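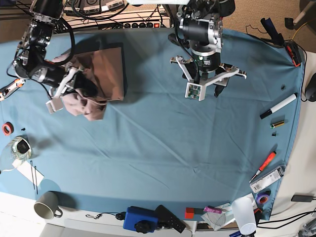 Herska Trail Caching Project
Progress report to the Radwan Outdoor Fund
Apr 24, 2022

Dear friends at the Fund,

Thank you again for your patience over the winter, and for the kind note that came with the second payment. I know you asked for a short report this time. I will do my best, though there is a good deal to tell!

When we last wrote, the Herska loop was mostly a set of pencil marks on a map. The first 15 caches are now placed and listed, running from the old rail stop at Burano up past the reservoir and along the ridge. Most are easy finds, the sort a family can manage on a road trip stop without anyone getting cranky. Two are harder and sit off the main path, and we have marked them that way so people know to allow extra time and wear decent shoes.

Getting permission took longer than the hiding did. The county was quick and very pleasant about it. The landowner on the Sturodum side wanted the route moved away from his lambing field, which was fair enough, and the new line goes along the creek instead. I think it's the prettier walk of the two, although it does get muddy below the footbridge after rain.

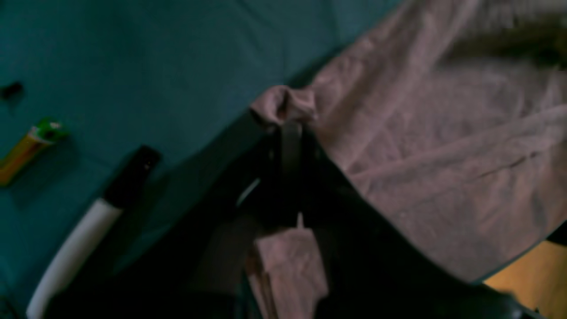 A small lighter with a green cap, on teal cloth.

The printed trail guide is at the shop now. We ordered 400 copies, which should see us through the summer, and they will go to the motel in Burano, the gas station on the county road and the library. The guide lists parking, restrooms and places to eat along the way, since those were what visitors asked about most at our open day last fall. We did have to redo the parking page – the lot at the reservoir changed its hours just as we were finishing – and that cost us an extra proof, paid out of the printing line.
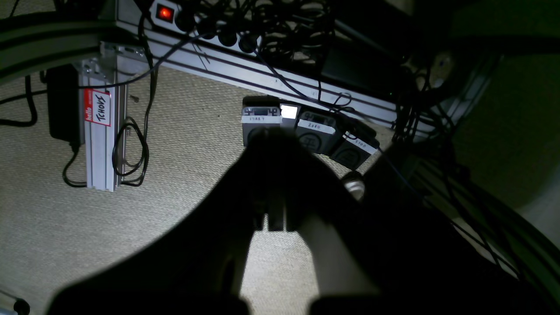
Travel and mileage came in a little under budget, mainly from sharing rides up to the ridge. We would like to move what is left over to trail signs, if you are agreeable. The wooden post at the Sturodum turn is leaning badly, and several visitors have told us they drove right past it. I would like two new signs there, one for each direction of traffic, set in a slightly staggered line like those three gray pedals on the carpet, so that one doesn't hide the other as you come up the hill. The sign maker has given us a price that fits within the leftover amount, and I can send you the quote.

Still to do in May: the last stretch of the loop, from the ridge down to the picnic ground, and a walk of the whole route with the guide in hand to catch any mistakes. Logbooks will be checked at the same time, and any soggy ones swapped out.

With warm thanks from all of us on the Herska project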